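Quick Pickled Red Onions for Grain Bowls and Salads

Makes one jar. Ready in 2 hours, better the next day. Keeps in the refrigerator for up to 2 weeks.

You need:
219 g red onion, peeled weight
Rice vinegar, enough to fill half the jar
Water, the same amount as the vinegar
1 tablespoon sugar
1 1/2 teaspoons fine salt
7 black peppercorns

Cut the onion in half from root to tip. Lay each half flat and slice it crosswise as thin as you can manage. A mandoline set to 2 mm gives even slices. Thicker slices work but need a full night in the jar.

Pack the slices into a clean glass jar with a tight lid. Press them down with the back of a spoon. Leave a finger's width of space at the top. Add the peppercorns.

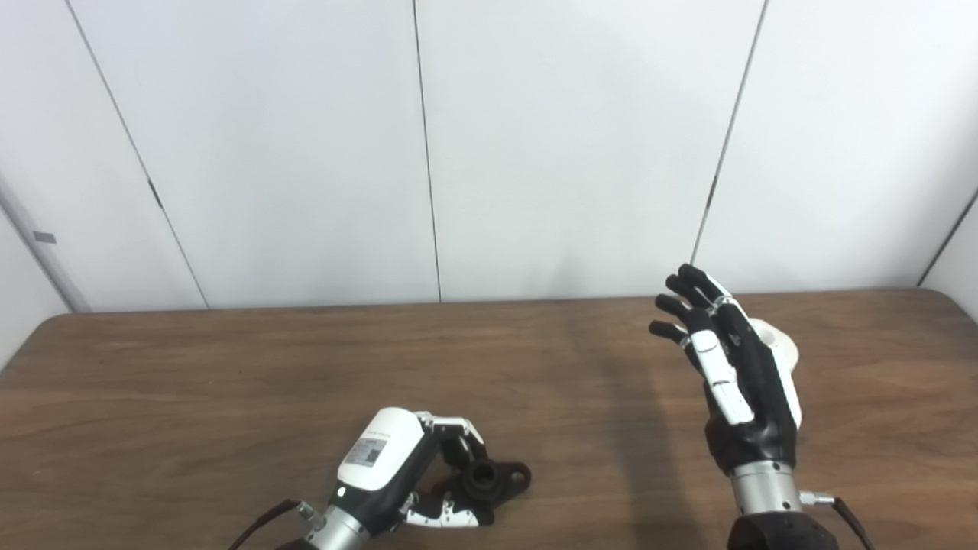 Put the vinegar, water, sugar and salt in a small saucepan over medium heat. Stir until the sugar and salt dissolve. Take the pan off the heat as soon as the liquid starts to simmer. A hard boil drives off some of the vinegar and weakens the brine.

Pour the hot brine over the onion until every slice is covered. Tap the jar on the counter to release trapped air, then top up if the level drops. Leave it uncovered until it reaches room temperature, no longer than an hour. Close the lid and refrigerate.

The color moves from purple to bright pink as the acid works. Drain the slices before adding them to a salad, or the dressing will turn watery. The leftover brine can replace vinegar in a dressing: use one part brine to two parts olive oil and skip the salt until you have tasted it.

For the Darnano bean salad, use half the jar and add the onion last.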